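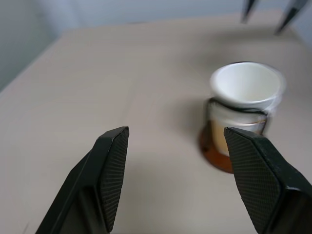
Disposable and reusable cups account for a large share of the clutter in shared kitchens, and most of it can be prevented by a few settled habits. The residents' handbook of the Astville Housing Association has carried a page on cups and drinking vessels for many years, and the present version replaces the one distributed in April. It applies to the shared kitchens on every floor and may be followed with equal profit in a private apartment. A white paper cup placed on top of a translucent container, as at the right of the pale tabletop, takes up the space of one item on the table, and an arrangement of this kind is acceptable for short periods. It should not be used for storage, for the reasons given under Stacking.

Sorting

Cups should be sorted by material before they are sorted by size. Paper cups, clear plastic tumblers, glass and ceramic each require their own place. Where shelf space is limited, paper and plastic may share a shelf, provided that glass is kept on the shelf beneath. Ceramic mugs belong at waist height, where their weight can be managed with one hand.

Lids are to be kept in a shallow tray beside the containers they fit. Residents who store lids on their containers should leave them slightly ajar, as a sealed container will hold the smell of its last contents for weeks. Any lid without a container at the time of the monthly check will be placed in the box marked Unmatched, and recycled after 30 days.

Stacking

Paper cups may be stacked inside one another in their original sleeve. Once the sleeve has been opened, the open end should be folded under and the stack laid on its side, or stood with the rims facing down. A cup left with its mouth upward collects dust and crumbs, and in the summer months it will collect insects.

Rolled rims are easily crushed. Do not place a plate, a box of filters or any other flat object on top of an upright paper cup. A cup with a flattened rim will leak at the lip and is suitable only for dry use, such as holding seeds, screws or pencils.

Rigid tumblers of different makes should not be pushed together. The walls taper at different angles, and the inner vessel wedges itself firmly after a single night. If two tumblers have become stuck, fill the inner one with cold water and stand the outer one in a basin of warm water for several minutes. They may then be separated with a gentle turn. Boiling water must not be used, and a knife must never be inserted between the walls. For glass, the water in the basin should be no warmer than is comfortable to the hand.

A paper cup that has been set on a reusable container should be lifted straight up by its sides. Gripping it by the rim bends the paper and tends to tip whatever is underneath.

Bands and sleeves

Wide bands fitted to drinking containers, whether of silicone, rubber or fabric, should be removed once a week if their construction allows it. Moisture remains behind the band after ordinary washing and leaves a gray line on the wall of the container. Wash the band by hand in warm water with a little dish soap, rinse it, and dry it flat on a towel. Do not hang silicone bands from a hook, as they stretch out of shape. The container itself should be fully dry before the band is returned.

The bands supplied with the Vitow tumblers in the third-floor kitchen are not removable. These tumblers should be drained upside down on the rack overnight.

Coasters

Each table in the shared kitchens is provided with coasters, and residents are asked to use them under cold drinks as well as hot ones. Coasters should be wiped on both faces. The underside is commonly overlooked, and a trace of syrup or coffee there will bond the coaster to the table by morning. A coaster that has stuck may be released by laying a warm, damp cloth around its edge for five minutes. It should then be slid sideways, without prying.

Transparent and tinted coasters show scratches more readily than cork. They should be cleaned with a soft cloth only and stored with a sheet of paper towel between each pair.

Care of pale tabletops

Smooth surfaces in beige, cream or light gray show rings quickly. The following routine is recommended for the tables in the shared kitchens.

Clear the table completely and brush off all crumbs.
Wipe with a cloth wrung out in warm water and a few drops of dish soap.
Wipe again with plain water.
Dry with a second cloth, working toward the far edge and along the wall.

Tea and coffee rings that remain after this treatment may be covered with a paste of baking soda and water, left for ten minutes and wiped away with light pressure. Scouring pads and powdered cleansers dull the finish and are not permitted. Turmeric, beet and berry stains should be treated at once. If they have been left overnight, residents should report them to the office without attempting removal.

The Dindard cleaning spray kept under each sink is intended for the stove and the tiled walls. It must not be used on tabletops.

Quantities and supply

Paper cups are provided for gatherings held in the common room. A sleeve may be requested at the office by Wednesday for use on the following weekend. Orders are made in cartons of 200, and opened sleeves should be returned to the office cupboard once the gathering is over. Residents of the Diệp wing have a separate cupboard beside the elevator, and the same key opens both.

Used paper cups should be emptied, nested and placed in the bin with the blue lid. Nested cups occupy far less room in the bag than cups dropped in singly. Liquids, tea bags and fruit peel must be disposed of separately.

Cracked tumblers, and glasses with a chip at the rim, should be wrapped in newspaper and brought to the office, where a replacement will be issued from stock. Questions concerning this page may be left in the letterbox at Room 39.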